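right, few people asked how its going at Skoltonton since the arms came in. short thread before my break's over

so the job used to be me and Makis Chatzigeorgiou on harness fit. board in tray, grab the loom, find the right header, push, next. 110 boards on a good shift. thumbs wrecked by December every year

now the arms do the picking up and we do everything round it
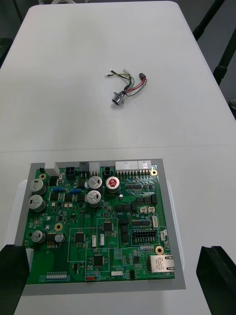

board in its tray, loom waiting. the bit I used to do in my sleep

loose wires are the hard part apparently. a board is a board, it sits where you put it. a loom never lands the same way twice. so someone has to lay it out, and lay it out agan when the grab goes wrong. that someone is me

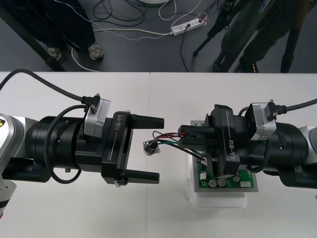 My hands feel better, I'll say that. What I miss is the chat — you cant natter with Makis when you're both watching for a bad grip. We stand back from the table now and look. One arm has the red, black and green wires pinched, other one's open with nothing in it, and I'm stood there willing it on like its a penalty

pay's the same. asked twice. Orkness site got a new grade for it, we got 2 afternoons of training and a lanyard

almost 60 of us on this floor and 20 have been shown how to stop and restart a cell. should be all of us imo

anyway breaks over, more later if anyones intrested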